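How to Test Old Seed Before You Plant

Seed left over from last year is often still good, but you can't tell by looking at it. A simple germination test takes a few minutes to set up and tells you whether to sow as usual, sow thicker, or buy new. February is a good time to do it, while there is still time to order.

What you need

Paper towels, plain white, no print or scent
Zip-top sandwich bags
A permanent marker
A spray bottle of tap water
A warm spot, such as the top of a refrigerator

Step 1. Sort what you have

Get all your packets out and look for the year stamped on the flap or the back. Most companies print "packed for" and a year. If there is no date and you can't remember buying it, treat it as old.

Onion, leek, parsnip and parsley seed does not keep well. Anything past its second year should be tested or replaced. Pepper, corn and bean seed usually holds for three years. Tomato, cabbage, squash and cucumber will often go 4 years or more if stored dry. Lettuce varies a lot with storage, so I test it every year.

Step 2. Count out the seed

Ten seeds is the usual number for a home test. If you only have a few left in the packet, skip the test and just plant them. With a full packet you can use twenty, which gives a more reliable result. Take them as they come. Don't pick out the biggest ones.

Step 3. Set up the towel

Spray a paper towel until it is damp all over but not dripping. If water runs out when you hold it up by a corner, squeeze it and start again. Soaked seed will rot before it sprouts.

Lay the seeds in a row with some space between them, fold the towel over, and roll it loosely. Write the variety and the date you started on the bag with the marker, then slide the roll in. Leave the bag open a little at the top.

Step 4. Keep it warm and check it

Most vegetable seed sprouts well at 70 to 75 degrees. Peppers and eggplant like it warmer. Lettuce and spinach like it cooler, and lettuce can refuse to sprout at all above 80, so keep those two off the heat mat.

Start checking on the third day. Unroll the towel, look, spray it if it has dried out, and roll it back up. Give beans and cabbage a week, tomatoes ten days, and peppers and parsley two full weeks or longer. My slowest test so far was a Bullow parsley that showed its first root on day 13.

Step 5. Work out the rate

Divide the number that sprouted by the number you started with. Eight out of ten is 80 percent.

80 percent or better: sow at the normal spacing.
50 to 80 percent: sow thicker, or put two seeds in each cell.
Below 50 percent: buy fresh. Weak seed tends to make weak seedlings even when it does come up.

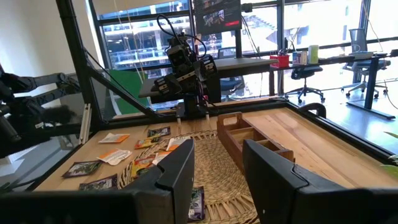 Write the result on the packet in pencil, with the year. Next winter you will have something to compare it with. A packet of Flendel beets that tested at 88 percent one spring may be down to half that two years later, and it helps to see how fast it is dropping.

You don't have to throw out the sprouted seeds. If the roots are still short, move them into potting mix with the root pointing down. Tear the towel and plant the scrap along with the seed if the root has grown into the paper.

Storing what is left

Heat and damp do the most harm. Fold the packets shut and put them in a glass jar with a tight lid, along with a spoonful of dry powdered milk wrapped in tissue to take up moisture. Replace the milk twice a year. Keep the jar in the back of the refrigerator, and let it come to room temperature before you open it so water doesn't collect on the packets.

A shed or garage is a poor choice. One hot summer in there can finish off seed that would have lasted for years indoors.

Rastari Garden Notes | Contact | Copyright 2020 | Back to top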